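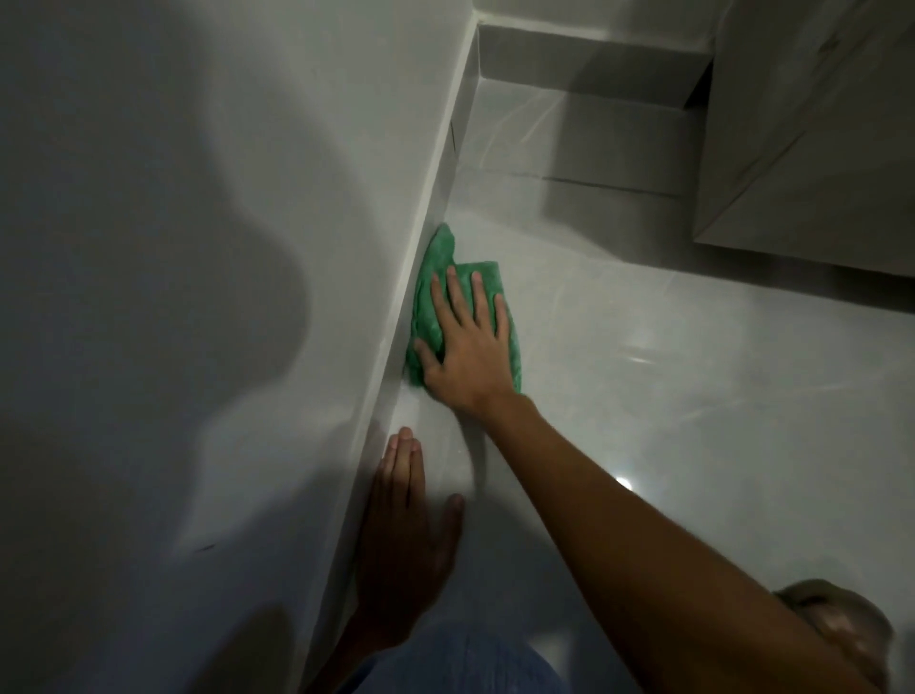

Green microfiber cloth on glossy gray floor tile, at the wall.

Fesell Olteo 285 Cooled Spectrometer Camera

The Olteo 285 is a back-illuminated CCD camera for faint-object spectroscopy on small and mid-size telescopes. It is intended for long exposures on targets such as X-ray binaries, active galactic nuclei and late-phase supernovae, where the signal per pixel is low and dark current sets the limit.

The sensor sits in a sealed chamber backfilled with dry argon. A two-stage cooler with a liquid loop holds the chip at 243 K, regulated by a controller on the rear board. Operation below this setpoint is not supported. The controller logs chip temperature to the header of every file, so darks can be matched to science exposures later on.

Specifications
Sensor: back-illuminated CCD, single readout port
Operating temperature: 243 K
Binning: 1 x 1 or 2 x 2, set in software
Shutter: internal, two-blade
Output: 16-bit FITS
Spectrograph coupling: Tolentino flange, 50 mm clear aperture
Control software: Brirnorer, supplied with the camera

Mounting
The Tolentino flange is shimmed at the factory and should stay attached to the camera body. Users who need a different back focus should order the spacer set — stacking third-party rings introduces tilt, which shows up as a focus gradient along the slit. Flexure depends on the telescope and should be checked with arc lamp frames at several hour angles.

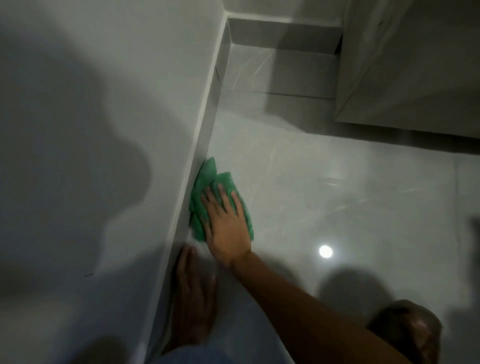
Green cloth held against the skirting, pale tiled floor.

Calibration
Each unit ships with a bias frame, a dark set and a gain measurement taken at the operating temperature. Flat fields are not included, as they depend on the spectrograph. Fringing is present in the far red and should be removed with flats taken at the same grating angle.

Known limits
Brirnorer does not support drift scanning. Exposures cannot be extended once started.

Technical contact: Eifion Maddocks, detector group
Page revised 7 October 2024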